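Triltham Residents Board > Trash, Recycling & Yard Waste
Thread: New sorting rules - anyone else confused??

dormouse_lane
Posted Tue 27 July
ok so got the flyer from Brilta yesterday. caps ON the bottles now? Last year it was caps off, rinse, crush. Now its caps on, don't crush. And film plastic is out completely, has to go to the drop-off at Vermeulen Road. Chip bags, bread bags, all of it. Which one do I tell my kids. I just got them trained on the old way

also the flyer says contaminated loads "may be refused". Whole load or just my bin?

pk_northside
Caps on is right. Loose caps fall through the screens and end up in the glass. Been that way most places for years, we're just slow.

Just your bin. They leave an orange sticker on it. Ask me how I know

hatchback88
lol pk what did you do

pk_northside
garden hose. long story

gravelpit
I'll say it since no one else will, this is a fee grab. $11 a month extra and we do MORE of the work. Used to be everything in one bin, roll it out, done. My sister's town still does one bin and they pay less than us.

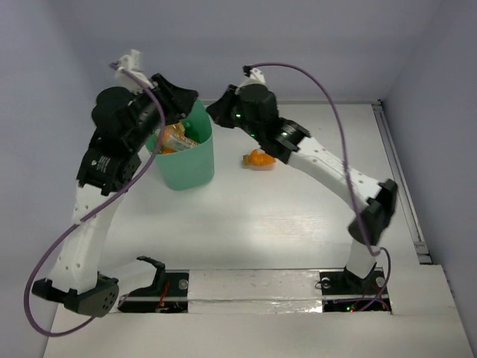 And the drop-off is open what, Saturday mornings? Half of us work Saturdays. So film goes in the regular trash, so what did we gain. Nothing. Wrote to the town back in April, got a form letter.

dormouse_lane
wait its $11 MORE? thought it was 11 total

gravelpit
More. Read the back of the flyer. Tiny print.

tilly_m
It's 11 total. I have the bill right here. Old fee was folded into the water bill so it looks like a new charge. gravelpit you said this same thing last month and somebody posted the breakdown.

gravelpit
Water bill didn't go down did it

tilly_m
Mine did. Not by 11 but it did.

binday_bob
Sorting at home does matter tho. I drove a route for a while, different company. One bin sounds great til you see a greasy pizza box and half a jar of salsa on top of a week of paper. All of that paper is trash then. Over 4,000 households on the Brilta route, if even a few do that every week it adds up

What works at our house:
- small bin under the sink, bottles and cans, gets emptied every night
- paper bag by the door for mail and cardboard
- hook inside the pantry door w/ a bag on it for film. When its full it goes in the car. Then it rides around in the car for a month but whatever

hatchback88
the car part is so real. I've got bread bags in my trunk from easter

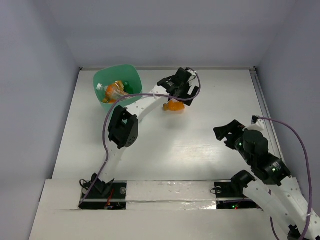
Question on rinsing. Do labels have to come off? Peanut butter jars are killing me, I use more hot water than the jar is worth

binday_bob
Leave labels on. For peanut butter scrape it, little water, lid on, shake, dump. Good enough. Doesnt have to be clean enough to eat out of. Or give it to the dog first

pk_northside
second the dog

tilly_m
Please check it's not the sugar free kind before you do that, xylitol is really bad for dogs.

dormouse_lane
No dog here but good to know. Ok what about black takeout trays, flyer has a picture of a clear one only

binday_bob
Trash. Sorry. Black ones don't get picked up by the optical sorter at most plants. Clear is fine if its rinsed

gravelpit
So clear yes, black no, film no, caps yes, Saturdays only. Very simple system.

tilly_m
Drop-off is also Wednesdays til 7 now. It's on the sign.

gravelpit
Since when

tilly_m
Since they put up the sign

hatchback88
does anybody know if they take the Tando coffee pods? box says recyclable with the little arrows

binday_bob
Arrows don't mean much. Too small, they fall thru same as loose caps. Peel the foil, dump the grounds in the garden, pod in the trash

dormouse_lane
ok I'm taping a list to the fridge. Thanks all. Will call Brilta about the refused load thing, pickup is Thursday for us and I've got a full bin with every cap off

pk_northside
you'll be fine this week, they're only leaving notes till the end of the month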